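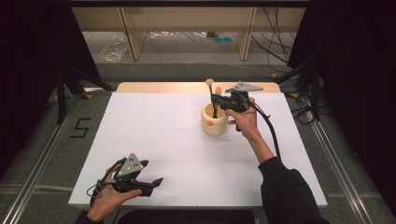

Cups and holders, July 4, 2026, Gultside bench. I want one rule for how tall a thing can be before its cup gets tippy, and I don't have one yet. The old rule from December was "handle no more than twice the cup," which Kamrul wrote on the whiteboard and which we have all ignored. The ridged cream cup, the one with the small orange dot on the front, is a fair test for it. The wooden utensil with the round tan head stands well up in it, and the head is most of the bulk on a thin dark stem, so the weight sits high. A second handle behind it changes the lean again. I'd like the rule to cover two items in a cup and not only one.

What I did today: put each cup on the white top and nudged it at the rim with a finger, first empty, then with one item, then with two. No numbers for the nudge. Špela has a spring gauge at Ircombe and says I can have it for a week, so this whole round gets repeated anyway.

Notes as they came:

Ridged sides are easy to hold. They also collect dust between the rings, and a dry cloth doesn't get it out. Try a soft toothbrush.

Squat is better than tall for the brushes. I knew that, but the brushes lean out further in a squat one and end up taking more table than the cup does. Graziella doesn't mind this. I do.

Two long handles in one cup cross at the bottom and then neither will stand straight. A divider would fix it. A handful of dry rice would too, but then we have rice everywhere.

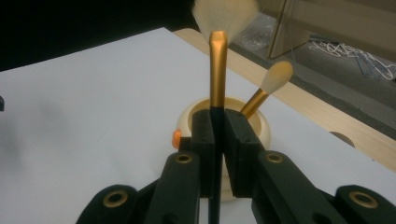

Large brush, white bristles, matte gold over black handle. Round cream holder behind.

The thick rounded rim on that holder is worth keeping. The glossy finish shows fingerprints when my hands are dusty, so wipe hands first. Senad would rather have matte. I asked him to put it in writing, as the Dumitrescu order is 824 pieces and the finish has to be settled before anyone cuts a deposit check. The Estamell people asked for 1,000 and then went quiet – leave them out of the plan until they write back.

Storage: put the heads up, never down, even overnight. White bristles pick up a bend if they are left pressed on anything, and steaming them straight takes me 20 minutes a brush.

Still to do
– borrow the gauge from Špela
– felt disc for the bottom of the squat holder, thin one first
– ask Azra if the second wooden handle belongs with the kitchen set or with ours
– rub Kamrul's rule off the whiteboard once there is something to put in its place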